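Thursday, late

In at 7, Balley cell already down. Night shift left a note, "gripper slow", nothing else. Thanks.

Pulled the fingers off first. Lint packed in behind the left one, blue fluff, a proper wad of it. Blew it out, wiped the rails, dab of the Casotex grease (nearly out, ORDER MORE). Left finger pad worn on the inside edge so swapped it. Right one will do another week or two. Counter says 4000 picks since the last change and the sheet still says change at 4000, so fair enough, my own rule.

Then the closing force. Somebody had put it up to 900. Far too much for denim, it just shoves the cloth along the table. Back to 700 and wrote it on the tape on the controller so it stays put this time. Hopefully.

Wrist camera next. Wiped the lens, tightened the bracket, redid the calibration twice because first go was off and I'd forgotten to save teh offset. Idiot. Second go fine.

Tried it on the elastic-waist jeans after tea break. Those are always the awkward ones, the gathers bunch up and the finger wants to ride over the top of them. Slow approach, low angle, nudge the tip in at the fold.
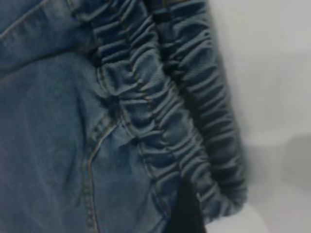 Dropped the approach speed again and ran 16 in a row. Two missed, both at the thick bit where the elastic doubles over. Think the fingertip wants to be thinner, or a chamfer on it. Will ask Visitz if they do a slimmer one, otherwise I'll file down an old pad and see.

Cable on joint five is rubbing too. Wrapped it for now, not pretty. Needs a proper clip before it goes through, put it on the list under the Wi dropouts, which are still happening every time the shutter door goes up. Lost the log for most of the morning becuase of that. Wrote the numbers on the back of a delivery note.

Lunch at half three. Crisps.

Tomorrow: clip, grease, ring Visitz, check right pad again, find out who touched the force setting. Also take the good torch back to the van, it's in my coat.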